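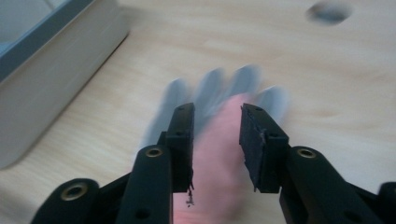
Light wooden table: what can I put on it day to day without wrecking the finish?

Posted by HoneyGrain, 4 January 2019

Hello everyone, and happy new year to those of you I haven't caught up with yet! I have a question about looking after a wooden table, and I'm sorry in advance if it has come up before (I did search, but I kept landing on threads about decks).

We have a big, pale wooden table in the back room that has ended up as the place where everything happens. Sorting, mending, wrapping, homework, the lot. My mother-in-law bought it from Marchand one July, when they were clearing out the old showroom, and she passed it on to us when she moved to the apartment. It has never had a tablecloth on it in its life and I would love to keep it that way, because the wood is the nicest thing in the room.

What I can't work out is how to treat it. She always used a wax called Grimetti, and there is a third of a can left, but my neighbor swears by oil and says wax only gives you a sticky table and a lot of rubbing. There's also the matter of what gets left on it. Things sit there for days before anybody in this house takes them upstairs. Does that do any harm? I wipe it down with a damp cloth most evenings and that's the whole of my routine.

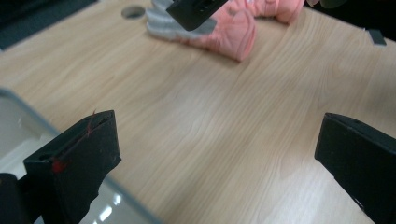

I'd also like to know about sanding, in case it comes to that. My brother-in-law has a sander and is much too eager to use it. I'd rather keep that fine, wavy grain the way it looks now, all pale beige and honey, and I'm afraid of ending up with something flat and orange. And would you worry about a plastic tray standing on bare wood, like the gray one? The pink fuzzy thing I assume is harmless, being soft, but tell me if I'm wrong!

Thank you so much for reading all this.

Araceli Figueroa

Hi there, and what a lovely thing to have handed down. I've kept a pale table going through two children and a great many craft projects, so let me tell you what I do, and you can take whatever is useful.

First of all, don't put oil over wax. If it has been waxed for years, the oil can't soak in properly and you really will get that sticky feeling your neighbor is talking about. Stay with wax, use much less than you think you need, leave it for the time it says on the can, and then buff along the grain with an old cotton T-shirt. I do mine 4 times a year and it's plenty.

Your evening wipe is fine as long as the cloth is wrung out hard. Follow it with a dry one if you can be bothered (I can't always).

Plastic trays are mostly a problem when water gets under them and stays there, or when there's grit underneath and somebody drags them. Lift it, wipe beneath it once in a while, and stick 3 or 4 felt pads on the bottom. Soft things are no trouble when they're dry. I wouldn't leave a damp one there overnight, though, particularly a brightly colored one, as dye can travel.

As for the sander, please hide it! Oil finishes warm up the color of pale wood quite a bit, so if he sands it back and then oils it, you may well get the orange you're dreading.

benchdog_1042

Agree on no sander. If you ever do get a scratch, use 3000 grit by hand, tiny area, then wax over it. Try it on the underside first.

Pam in the Valley

We had ours done by the Stakia people and it came back beautiful but it was a dining table so maybe not the same. I use a Rorkance mat under anything plastic. Coasters too!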